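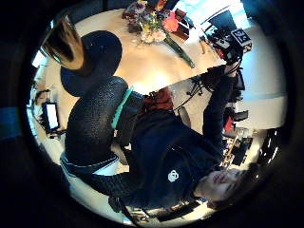

Can a class project learn to arrange flowers? I asked the man who runs it

Campus > Labs and Workshops > Vetthorpe Student Projects

July 12, 2026 | By Inese Butkienė

14 shares | 3 comments

Loïc Boyer had agreed to an hour and I used most of the first ten minutes asking him why flowers. I had read the course page for the Vetthorpe manipulation project twice and both times came away with the feeling that somebody had picked the subject for the poster.

"Partly, yes," he said. "If we'd said we were going to stack boxes we would have had two people sign up."

He got seven. They are mostly second-year students, and only one had worked with a robot arm before. Over the two terms of the course they are supposed to record people handling stems and vases with sensor gloves on, turn those recordings into something a machine can learn from, and then get the department's two-armed rig, which everyone calls Llorente, to put together an arrangement a person would be willing to have on a table. The result gets entered in the Holtier student challenge in December.

I told him I'd seen a lot of robot videos and that I no longer believed most of them. He didn't argue. He asked which ones, and we lost some time to that.

The gloves are the part of the project that exists. They are black and fitted with small electronics, with cables running off them, and the printed cubes attached at the hands carry square black-and-white patterns so that a camera can work out where each hand is and which way it's turned. A student sits at a desk and works on the flowers. Then the flowers get pulled apart and another student does it over.

"It's boring," Boyer said. "I tell them in the first session that it's going to be boring. They think I'm being modest."

The plan calls for 1,000 recordings by the end of the summer. They have 800. I asked how many of those were any good and he took a while to answer. A fair number have a hand turned so that the camera loses the cube for a second or two. Some have a student talking to a friend with a stem held in the air. He has argued with the class over whether that kind of thing should be cut, and the class is split. His own view is that a person pausing with a stem is part of how people do this, and the model can sort it out. A couple of the students think that's wishful and that the model will learn to pause.

I'm with the students on that one, and I said so.

"You may be right. We'll find out in the fall and it'll be expensive in hours if you are."

I wanted to know whether anyone had checked that the gloves don't change how people use their hands. I tried on a pair before we sat down. They aren't heavy, but I was aware of the cable at my wrist the whole time, and picking up a thin stem took me two tries. If I'm clumsy in the gloves, the machine is being taught by a clumsy person.

Boyer agreed that this was a real problem. They ran a small comparison early on, the same student with and without gloves, and the gloved version was slower every time. The average came out at 21 seconds longer per arrangement. He said the gap got smaller with practice. I asked whether it closed. It didn't.

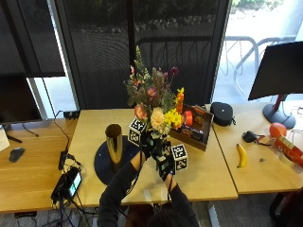
We moved on to who decides what a good arrangement is, which turned out to be the question he liked least. There is no florist on the project. The students vote. An early attempt to write down rules (tall things at the back, no two of the same color touching) was dropped after a week when somebody pointed out that the arrangements following the rules were the ugly ones. Now each recording gets a score from whoever happens to be in the room, and the scores go into a spreadsheet.

"So the robot will learn the taste of seven engineering students," I said.

"It'll learn something close to it, if it learns anything."

He doesn't talk like someone selling a product, and I'll give him that. The Holtier page does. It says entrants will show "human-level dexterity in everyday settings," and I read that line aloud to him. He said he hadn't written it and that he'd asked for it to be changed. What he expects from Llorente by December is that it will pick up one stem, of a kind it has seen before, and get it into a wide-mouthed vase without snapping it. Doing that over and over would please him very much. An arrangement of several kinds of flower is, in his words, "a stretch, and I'd put it further out than the students would."

That is a long way short of the poster. I asked if the students knew. He said they'd know by October.

Then there's the matter of cost. Boyer wouldn't give me the whole budget, but he told me the flowers alone had come to 800 dollars before he got a better arrangement with Folau, the garden supplier out past the ring road, who now lets them have whatever is about to be thrown out. It means the stems are softer and bend more. The early recordings were made with fresh ones. I asked whether that mattered for the training and he laughed and said I should apply for the course.

It does matter, though, and I don't think it has been thought through. A model that has seen two kinds of stem under two kinds of conditions, scored by whoever was around, isn't going to tell anyone much about robots in florists' shops. Boyer's answer is that it was never supposed to. He teaches a class. He wants people to leave it knowing how much work goes into a recording and how easily a recording can be bad -- and he thinks they learn that faster when they have to sit in the gloves themselves.

One of them told me more or less the same thing on the way out. She'd joined to program the arm and had spent the spring putting stems in vases. Would she do it again? She thought so. She'd want to be paid.

I asked Boyer at the end what would make him call the whole project a failure. He said losing at Holtier wouldn't. If the students came back from it saying the arm worked when it had only worked once, for a camera, that would.

He has promised to let me watch the tests in the fall, including the ones that go wrong. I've asked for that in writing.

3 comments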